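Teaching a Bench to Take Computers Apart

At Skodstead, in a unit outside Claldale, the Vorka project is collecting examples for a system meant to service desktop computers. The target is 600 complete episodes, each made up of arm positions, gripper commands and video. Collection began in November.

The computer lies on its side with the cover off. A plate next to it has a holder for each type of part, so that a drive or a processor has a fixed place outside the case.
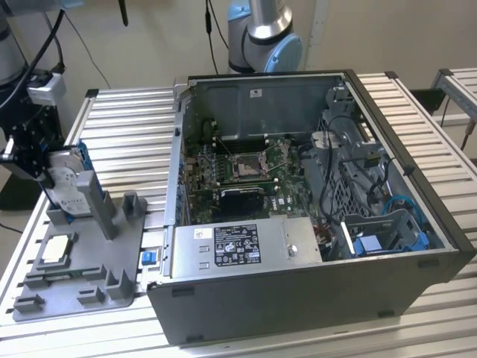
Janjua objects to the holders. Fixed places make for tidy data, runs the argument, but a repair shop has no such plate, and a system trained on one will learn the plate. The project's answer is to shift it by up to 26 millimeters between sessions and to record which holder each part starts in.

Drives get the most attention. A drive and its plastic carrier have to be handled as one piece, and a poor grip angle shows up only when the carrier meets the bay. Wrist cameras record the approach from close range, where the fixed view is often blocked by the arm itself.
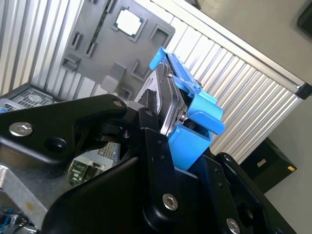

Each episode is then cut into 14 labeled steps, from first contact to release. Failed grasps stay in the set with a separate label, provided the operator recovers within 3 attempts. Episodes with a dropped part are stored but left out of training for now.

Processors are next on the schedule. The sockets leave far less room for error, and the team has yet to settle on a closing force for the fingers.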